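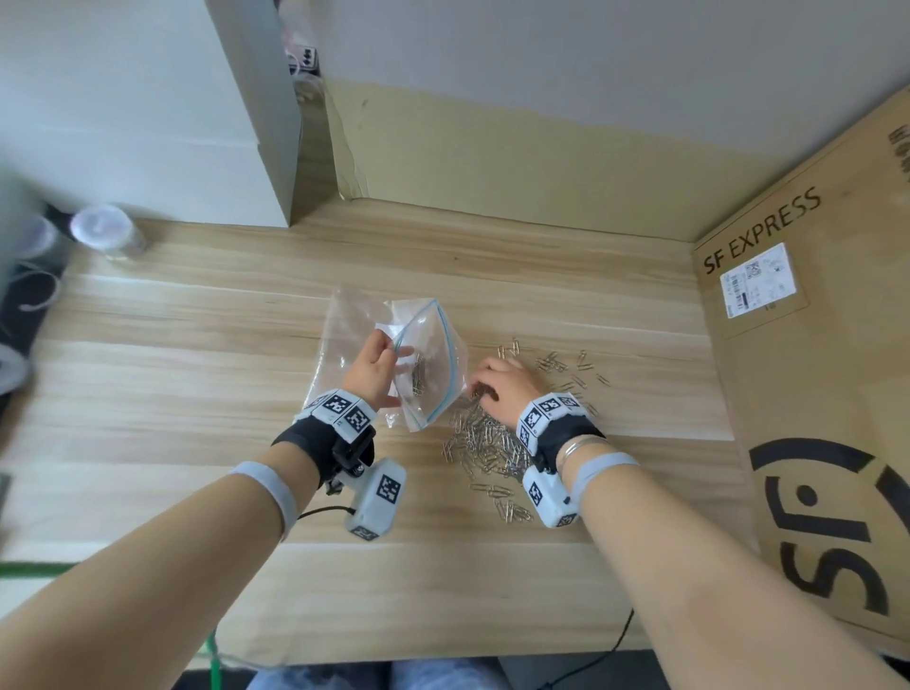 What went wrong with the Roverach arm? It closed on a bag of clips, lost track of where its wrist was, and kept pushing for 3 seconds before the stop tripped.

The technician who wrote up the fault, number 3341 in the Tutano log, doesn't buy the supplier's line that it was a one-off. "They blamed the lighting," she said. "We ran it 80 more times under the same lights and it happened in 13 of them."

I asked whether more hand demonstrations would fix it, as Mirkance has claimed. 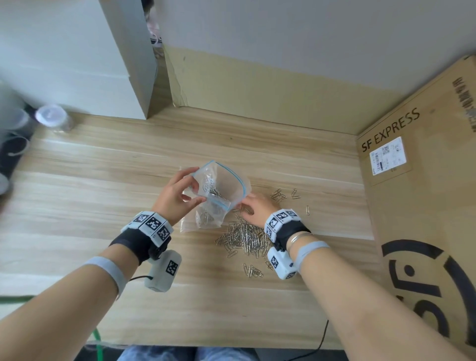
"Maybe the grasp gets better. The stop is still slow," she said. "You can show it paper clips until December – that's a different problem."

She wants the force limit lowered and tested by someone outside the company. The supplier has offered a software update. She hasn't seen the release notes.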